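Let the Robotics Club Be Bad at It for a While
The case for slow, repetitive, slightly dull student projects

I run the after-school robotics club at Rastdale, and every fall a parent asks me when the first competition is. It's a fair question. They've seen the videos, the arena lights and the matching T-shirts and a kid holding up a trophy the size of a toddler. I did that for years as a coach and I liked it a lot. I still have the T-shirts (I paint in them). But we dropped the competition two seasons ago, and I'd like to make the case for that, even though it cost me some kids and at least one friendship with a very competitive dad.

My problem with the competition was the calendar. You got the rules, you got the game, and then everything you did had to point at one Saturday in a gym. If a freshman wanted to know why the arm drooped when it was stretched all the way out, I'd hear myself say "good question, let's come back to that," and we never came back to it. We swapped in a stronger motor. The arm stopped drooping. Somebody who was ready to learn about leverage went home knowing that we owned a bigger motor.

And the work always fell to the same people! The two kids who could already code did the code, the kid with the steady hands did the wiring, and a whole crowd of others made the poster. I have nothing against posters. But I had students go through the whole season, stand in the team photo, and never once tighten a screw on the thing we built.

So now we do a long project instead. This year's is called Lellach, a name the students picked and have declined to explain to me. The idea is simple enough to say in one breath: you pick things up with a hand-held gripper, you do it over and over, you record how you did it, and later on you try to teach a robot arm to do it from your recordings. Cups, socks, pencils, a stapler, a deck of cards that everybody now hates. Thiện Cao wrote the first task list and made it much too hard, and then Khang Hoàng rewrote it so a person could get through it before dinner.

It is not exciting to watch. I'll give the critics that one for free. A parent who drops in at four o'clock sees teenagers putting a sock in a bowl, taking it out, and putting it in again, and I can see them wondering what they signed the form for.

But the kids who do it get strangely good at noticing. They notice that they always come at a cup from the right. They notice they slow down just before they touch it, and then they start arguing about whether the robot should slow down too, or whether that's only a people thing. Thắng Ông, who barely spoke for his first month, gave us a ten-minute speech on why a pencil is easier to pick up near the middle, and he had drawings. I never got that out of anyone in a competition year, me included.
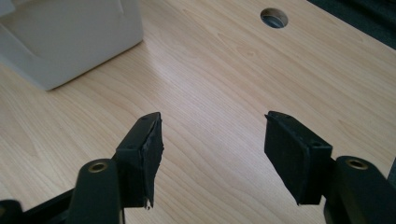 RASTDALE, September

Take wear and tear, which is my favorite argument and the one I bore people with at dinner. One of our pads has a ragged inner edge now, with bits of the soft stuff hanging off the corner, and the one facing it is still mostly clean. In my old life I'd have changed the bad one before the students got in, because a team with a match coming up wants its equipment perfect. This time I left it on and asked what they thought.

Oh, they had thoughts. Khang said a chewed-up pad is going to hold things differently, so the recordings made with it might not match the earlier ones. Thiện said fine, so write down which pad was on for which recording, and then it's information. Somebody else wanted to know why one side and so much less the other, and that took up the rest of the afternoon. Are we pushing harder with one finger? Is it how we come in at the table? Is it just that one batch of material was worse? We still don't know. I love that we still don't know. They've started a page in the notebook for it, and they check the pads at the start of every session without me saying a word.

That's the stuff I want them to walk out with. Most of them aren't going to build robots for a living. A few might. But all of them will someday be handed a number or a chart by somebody confident, and I'd like them to be the kind of person who asks what shape the pad was in.

Now, the other side, because I do have friends and they do email me. Ruaridh Carnegie coaches a competition team a couple of towns over, and he thinks I've thrown out the best part. A deadline teaches things, he says. You learn to finish. You learn to ship something ugly that works. And kids are social animals who like to wear the same shirt and yell. He's right about all of it, and I'll admit that Lellach has a finishing problem. We had 78 recordings we were happy with at the end of the spring, and the students had meant to have a lot more, and when I asked what happened I got a lot of shrugging. A gym full of people waiting for you would have fixed the shrugging.

Cost comes up too. People assume the slow version is cheaper, and it is, but not by as much as I'd hoped. We don't pay entry fees or rent a bus anymore. We do go through small parts, and the laptop we were given is so old that it needs to be left alone for a bit after you ask it anything. Ryan Mapplebeck, who teaches shop across the hall, has let us use his tools and a good deal of his patience.

What I'd say to another teacher is that you could try it for one semester and see. Keep the group small, three or four kids to a station, and make everybody take a turn with the gripper and a turn with the notebook, especially the kid who says they're "not a tech person." Pick boring objects. Let the task be a bit too easy at first. When something wears out or goes wrong, sit on your hands for a minute before you fix it (this is very hard for me, I am a fixer) and let them look at it.

And if your students beg for a competition, well, take them to one! Two of mine went along to Ruaridh's last event to watch, had a wonderful time, and came back wanting matching shirts. We're getting the shirts. They've asked for green, and the order form is on my desk under the notebook.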